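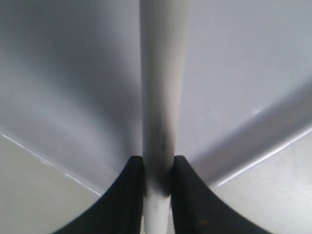
Getting scuffs off painted and plastic stuff without wrecking the finish

By the Clakholm Workshop Notes desk
September
14 comments | 37 shares

Quick one this month. We get asked this a lot. Dark marks on white or light things, rods, tubes, toy parts, trays, chair legs, whatever. Most of it comes off with stuff already in your kitchen. Go gentle first. Always.

What you need

Two soft cloths, old t-shirt is fine
Dish soap
Baking soda
A white pencil eraser (white, the pink ones can leave color behind)
Cotton swabs
Bowl of warm water

Step 1. Figure out what kind of mark it is

Rub it with a dry finger. Comes off on your skin? Dust or graphite, easy. Doesn't move? Probably a rubber or paint transfer. If you can feel a groove with your fingernail its a scratch and cleaning wont fix it, skip to the end.

Step 2. Dry wipe

Loose grit first, otherwise you're sanding. Light strokes, one direction. On a rod or tube go lengthwise, top to bottom, and turn it as you go. Don't twist the cloth around it, that just makes a gray ring.

Step 3. Soap

One drop in the bowl. Damp cloth, not dripping. Hold it on the mark for 20 seconds, then wipe. Do that a couple times before you decide it failed. Dry with the second cloth.

Step 4. Eraser

For rubber marks this is the one that does it. Short strokes, low pressure. Brush off the crumbs. If the shine starts going dull, stop right there.

Step 5. Baking soda, last resort

Mix with a little water till it's like toothpaste. Test somewhere hidden!! It's a mild abrasive. OK on most matte plastic, not OK on anything glossy. Rinse well or you get a white film when it dries.

Glossy paint is different

Bright lacquered toys, small drums, painted boxes, that kind of thing. Soap and water only, and barely any water.
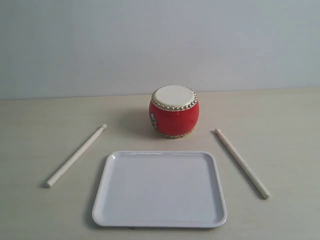 Work in small patches and dry each one before moving on. Cotton swab around any trim, studs or seams, water sits in there. If there's a skin or membrane keep it dry, a soft brush and nothing else. Raw wood same deal, wipe with the grain, barely damp, then let it sit overnight before you put it away.

Skip the magic sponges on gloss. They're basically very fine sandpaper. We took a nice shine off a Pirnell tray that way, not getting that back.

What about sprays

We tried the Tijani spray cleaner. Smells good. Did about the same as dish soap for us so we quit buying it. Alcohol wipes work on some hard plastics but they lift paint, so no on anything painted.

If it's a scratch

Leave it, or fill and repaint. On flat plain plastic you can wet sand but thats a whole other page (see the Grornley shelf write-up, same method, smaller pieces).

Keeping it from coming back

Don't store light parts loose with black rubber ones. Wrap them or give them their own bin. Wipe down before storing, takes a minute. Old marks are way harder than fresh ones, some won't budge at all.

Ok thats it. More on sticker glue next time.

Contact | Copyright Clakholm Workshop Notes | Back to top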